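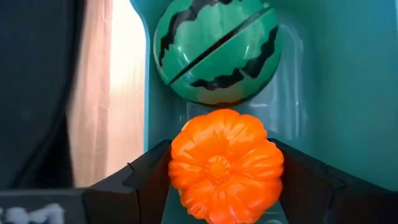 Pumpkin between the fingers, watermelon over it. View from one gripper.

Progress report on the two-arm build, shared workshop at Plimdale
Prepared by Đạt Cao for the Kontogiannis small grants office, 7/17/18

Where we stand
Both arms are mounted and both grippers open and close on command. That much was promised for this period and it is done. I am less sure about the rest. The application said the arms would sort "household objects" by now, and I would ask you to read that line with some care, as I wish I had when I signed it. We are working with toy fruit and a plastic basket. Toy fruit is light, it forgives a bad grip, and it doesn't bruise. A good run with it tells us little about a kitchen.

Grip tests
We logged 29 attempts at lifting one piece out of the basket with one arm, and 11 of them ended with the piece set down where we wanted it. Most of the misses came when two pieces were touching. The software picks a center point for each piece, and when one sits against another it tends to pick a point somewhere between the two. Braka, who supplied the fingers, suggested softer pads. I have tried one set and saw no change, but that was a single afternoon and I would not call it a result.

The ribbed pumpkin gives the fingers something to hold. The smooth watermelon is harder, and it is also the one piece I would not squeeze much, given the seam across it.

Working with both arms
The plan calls for one arm to steady the basket while the other reaches in. So far we have only moved the two toward the basket together at low speed. They share the space without hitting each other if I keep about 20 millimeters of clearance in the settings. Tighter than that and I keep a hand on the stop button. The Sirnov planning package is supposed to handle this by itself. I have read their claims and have not seen it happen on our table - the manual limits are doing the work.
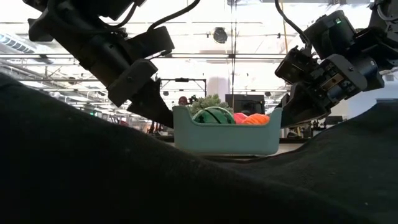
Money
Spending this period came to $679, nearly all of it on motors, cable and finger stock. No charge was made for bench time. I do not need more money for the current stage and would rather not ask for any until the miss rate comes down.

Next period
Repeat the grip tests with the pieces placed apart, then touching, and log the two separately. Fix the center point problem or drop that method. Try one real object, probably a sponge. I would move the sorting demonstration to December, and I can't promise it will be worth the trip even then.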